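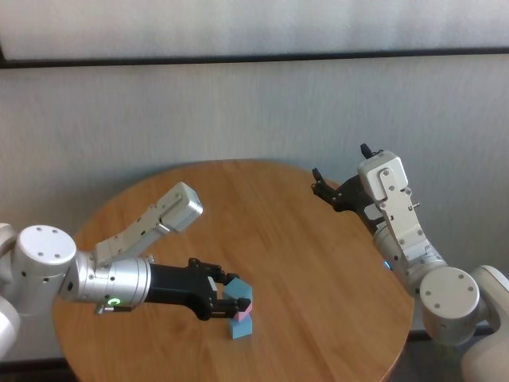

Round table, honey-brown grain, against an off-white wall.

Woner Rental Yield Planner
Sold by Kemalach. Spreadsheet plus 178-page workbook.

Reviewed by Nesrin Tokgöz

The sales blurb promises you'll "know your numbers in minutes". You might, if you already have the rent, the mortgage rate, the service charge and an honest quote for the roof. Most first-time landlords I meet have the rent and a good feeling.

What you get
A purchase sheet, a monthly cash flow sheet, a remortgage sheet and a forecast that runs to 2046. I'd ignore the forecast. It puts rents up every year without a pause and leaves repairs flat, and no house I've owned has behaved like that.

Empty months
The default is none at all. Change it before you type anything else. I put in 5 weeks a year for a flat in Belari and the profit shrank to pocket money.

What's decent
The tax tab is clear, and you can compare up to 6 properties side by side. Sibel Bozkurt tested it on her two lets in Debnath and found the sums added up, though she had to key in her letting agent's fees by hand.

Format: download only
Updates: free until September, then charged
Refunds: not once the file has been opened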